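Skitine wallet dropping Listel support, what are you all doing with your coins?

Posted in: Wallets and Exchanges

stillmining_dave
December 16, 2022
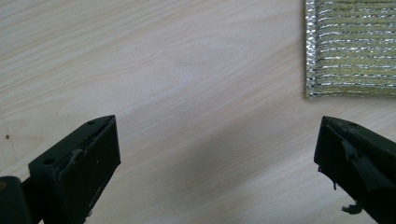

So I got the email from Skitine last night saying they're ending support for Listel in the next wallet update, and I've got 1,266 of the things sitting in there from back when I was mining with Karras. Not life-changing money, but I'd like to keep it! The email says we have 30 days to move everything out, and after that you'd need your seed phrase and some other wallet to get at it. I wrote my seed phrase down on paper in July and went looking for it first thing this morning, and so far all I've got to show for it is a clear stretch of pale wood tabletop with that swirly grain down the middle. The paper is in the house somewhere. Meanwhile the app still opens with my PIN, so I can send coins out today if I want. Question is where to? Stekoso still lists Listel, but I've never used them and I don't love leaving coins on an exchange.

pepperjack887
Send them out NOW while the PIN works. Don't wait for the paper to turn up. Make a new wallet, write the new phrase down twice, send a tiny test amount, then send the rest. You can argue about which wallet is best after that.

Jyoti Mathur
Agree with pepperjack on moving, but I'd go a step further and ask if you want to hold Listel at all. I sold mine on Stekoso over the summer and it was fine, the withdrawal took 2 days. Karras shutting its pool down was the sign for me. When the miners leave and then the wallets leave, I don't stick around to see who's next.

hashbrown_pool
"When the miners leave" is a bit much. Karras closed because their fee was silly and everybody moved to smaller pools. The chain is still making blocks, I'm looking at it right now. Skitine is dropping a bunch of small coins so they can save on developer time, it has nothing to do with Listel itself.

Jyoti Mathur
Ok but where's he supposed to spend it or sell it if Stekoso drops it too? It's one exchange. I'm not saying the chain is dead, I'm saying the exit is getting narrow.

hashbrown_pool
People have been telling me that for as long as I've owned it, and I still swap it with folks directly. I run the desktop wallet on an old laptop, takes a while to sync but it works. Dave, I'd do that if you have the disk space.

stillmining_dave
How much space are we talking? The laptop I'd use is pretty full of my kid's school stuff.

hashbrown_pool
There's a light mode, tick the box when you install it and you won't have to download the whole chain. Get it from the project's own page and check the signature. There was a fake one going around in the summer.

pepperjack887
Seconding the fake wallet warning, a guy in the other thread lost his whole balance to it. Also the Skitine app hides the network fee under "more options" and the default is way too high, so turn it down before you hit send.

stillmining_dave
Thanks, that fee thing would've gotten me for sure. Light wallet is installed, signature matched, and I sent 2 coins over as a test. They showed up after lunch! Going to send the rest tonight. Jyoti, I might sell half, I haven't decided. My wife votes for all of it, lol.

Jyoti Mathur
Your wife and I would get along. If you do go with Stekoso, start the ID check early, mine sat in the queue for ages.

gridlock_tom
Same boat here with a smaller pile. Does the light wallet work on a Mac?

hashbrown_pool
Yep, but you have to right click and choose open the first time.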